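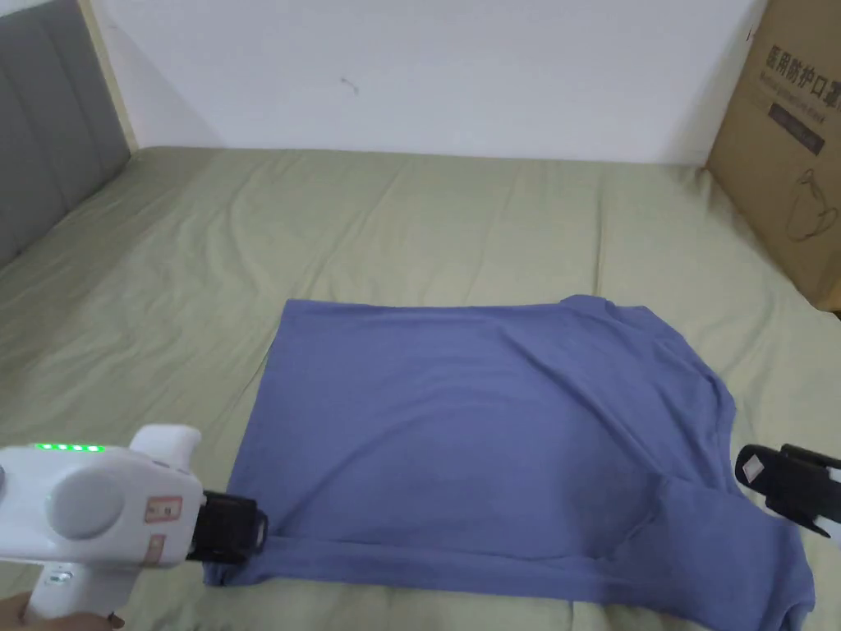
The Hornar portable screen is intended for film societies, libraries and cultural centers that present programs in rooms without a permanent installation. It was reviewed by the Hollenel Film Society during its August season of short features and documentaries. Many small organizers begin with household linen, and the results are seldom satisfactory. A sage-green sheet like the one under the blue-violet T-shirt would shift every skin tone in a color film, and even white cotton shows a crease across the subtitles. The Hornar screen uses a matte white surface stretched over a folding frame. It measures 230 centimeters across, and a second unit may be joined to the first for a total width of 460 centimeters.

Assembly

Two people are needed to raise the screen. The frame opens along its long side, the corner joints lock, and the surface is fastened with snaps from the center outward. The printed instructions recommend starting at a corner, but this left the fabric slack along the bottom edge. Bakari Wanyama, technical coordinator of the society, advises users to disregard that page and to tighten the upper row last.
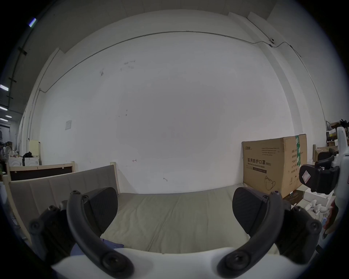 The legs are adjustable in height and stood firmly on a level floor. On the sloped floor of the Hamdan Hall, one foot had to be raised on a block, as the lowest setting did not allow enough correction. The manufacturer should consider a finer adjustment in future versions.

Picture quality

Black-and-white prints transferred to digital format were shown with even brightness from the center to the edges. Color titles kept their balance, and subtitles could be read from the last row. Viewers seated far to the side reported a slight loss of contrast in night scenes – a limitation common to screens of this type. When two units are joined, a thin vertical line remains visible in bright passages. The wider arrangement is therefore better suited to outdoor programs than to a formal premiere.

Storage and care

The surface should be rolled whenever space permits. The bag supplied by Isetance, the distributor, requires it to be folded, and fold marks were still visible at the opening of the next program. They faded after the screen had been left under tension overnight.
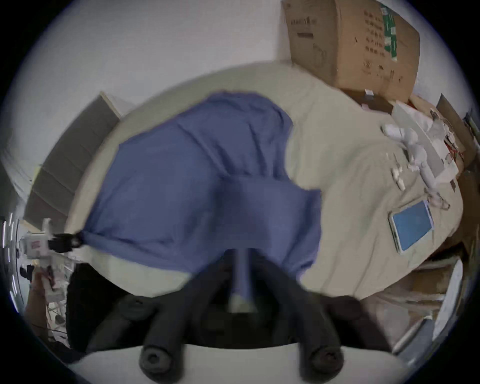
Blue cloth gathered into soft folds and creases on a beige surface.

Marks may be removed with a damp cloth and mild soap. Solvents must not be used.

Assessment

The Hornar screen is recommended for organizations that hold regular screenings in borrowed rooms. The price of 230 dollars per unit is reasonable for the quality of the surface – the bag is the weakest part of the set, and a rigid tube should be purchased separately. The society will keep its unit in service for the coming season.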